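About Latura

G'day, I'm Thilini Mondal, and I run Latura, a small robotics research outfit with a slightly ridiculous number of tea towels. We work on one thing, really: getting two-armed robots to handle soft stuff like clothes, towels and bedding.

I started out writing software for a packing line at Gustusine, where everything came in a nice stiff box. Then one July I tried to get an arm to fold a jumper in my lounge room and it was hopeless! I've been hooked ever since.

Our method is called Fu. Most cloth-folding work I'd read went looking for corners first, and that's fine on a flat hankie, but a crumpled top hasn't got corners you can find. Fu skips that step. It picks a fold or ridge that looks graspable, lifts a little, has another look and then decides what the second arm should do (often that's just "hold still, mate").

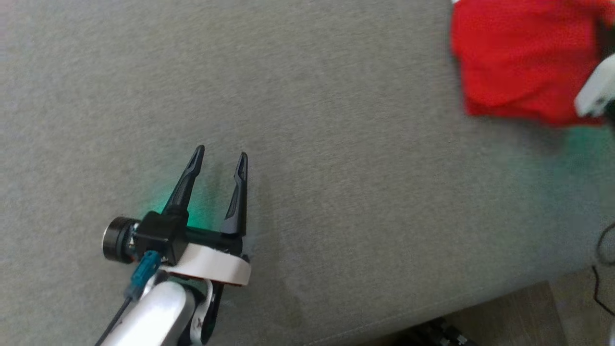
We teach it by demonstration. A person drives both arms through the job, mistakes and all, and we keep the mistakes in, with the recovery labelled as its own bit of behaviour. That was Vimus's idea, Vimus being our sister project on tactile sensing, and I argued against it for weeks. I was wrong. With 400 demonstrations and the recoveries left in, Fu flattened and folded 108 garments it had never met before it needed a hand from one of us. Without them it got to 39, using the same arms and the same colour mix of clothes.

It's still slow, and stretchy knits give it grief. Anything with a hood is a shocker. We're working on hoods at the moment, so if you've got old hoodies going spare, any size or colour, send them our way and I'll happily cover the postage.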